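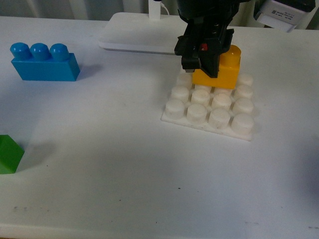

Photo: Pascual Lagos

Puren Country Comparison Wall Chart and Data Set

If you have ever tried to explain to a room of people why it is easier to open a bakery in one country than in the next, you will know how quickly the talk drifts into guesswork. The Puren set puts the business climate of 18 economies side by side on one big chart, and we love how much conversation comes out of it!

Each country gets its own column, with 11 measures running down the page: time to register a firm, company tax, property rights, access to credit, red tape at the border and so on. The colours run from pale to dark blue, so you can spot a weak patch from the back of the room (the row for contract disputes is always the one people walk up to and argue over).

The chart comes with a data file holding 4000 entries, which opens in any ordinary spreadsheet. Change the weight you give to each measure and the order of the countries changes with it. Put tax at the top and you get one list, put the courts at the top and you get quite another. It is a lovely way to see how much a ranking depends on the people who drew it up.

What's in the tube
Wall chart, matt finish, folded edge strips for hanging
Data file on a memory stick
Source booklet with notes on every measure
Blank column stickers for adding a country of your own

The source booklet was written by Pascual Lagos and is well worth an evening with a cup of tea. His notes on how Villalba and Fedik score informal trade are the clearest we have read, and he says plainly where the figures are thin.

The new edition is out in September, printed by Manport in a run of 500. Two measures have been reworked, so scores in the new file should not be set against the old ones without reading the note on page 11 first. Owners of the last edition can order the data file and booklet on their own, without the chart.

Stickers are also sold separately. They peel off cleanly from the matt side, but please keep them off painted walls.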